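Ernmont Evening Classes – Home Skills, March term
Handout 7: Packing a tote bag for a day out

Welcome back, everybody, and thank you for bringing such a fine collection of bags last time. We had everything from the stiff shoppers they sell at the Pulberg market to one very well travelled sack that had carried rice home from Nông. This week we stay with the plain canvas tote, which is the bag most of you reach for and the one that causes the most grumbling when the crisps come out as crumbs.

1. Get to know the cloth

Before anything goes in, spread the bag on the table and run your hand across it. Canvas is a simple woven cloth, and if you look closely you can follow the threads going over and under one another. Smooth out the big creases from the middle towards the sides, and find the bottom seam with your fingers so that you know where the weight will sit. 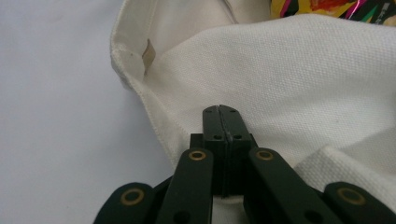
2. Have everything out where you can see it

I like to put the whole lot on the table first – snacks, boxes, clothes – and only then decide what goes where. Keep the straps out of the opening, or you will pack on top of them and have to start again (I still do this at least once every term). A clear plastic box is a great help with food, because you can see what is in it without lifting the lid. Try your crisps over the box before you commit. A big bag full of air may well be too wide, and it is much better to find that out now than to squash it in.

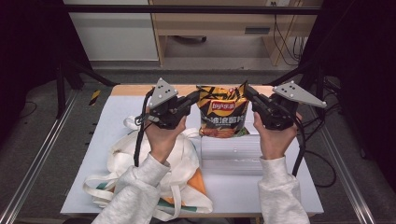

3. Stand the crisps up

If the packet won't suit the box, it can go straight into the tote. Open the mouth of the bag wide and lower the packet in upright, with the crimped edge at the top. It may lean a little, and that does no harm at all. Wavy crisps like the Lay's are a bit sturdier than the thin sort, but please don't put a water bottle on them! Heavy things go in first and low down.
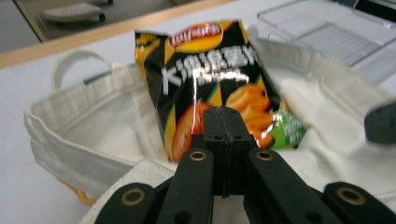

4. The spare top

A cotton top makes lovely padding, so leave it until near the end and tuck it down the side. Lay it flat, fold both sleeves to the back, fold it in half lengthways and then roll from the hem, leaving 2 or 3 fingers' width at the collar. If it is in a heap to begin with, look for a seam and work outwards from there.
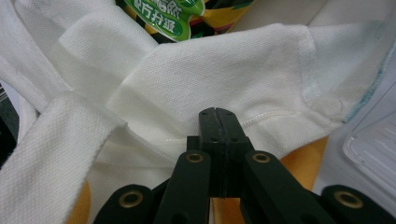 White piqué cotton, before folding.

For next time: weigh your packed tote on the kitchen scales and jot the figure down. We will be looking at the Faltiria folding method, so bring a tea towel as well, roughly 80 cm long if you have one.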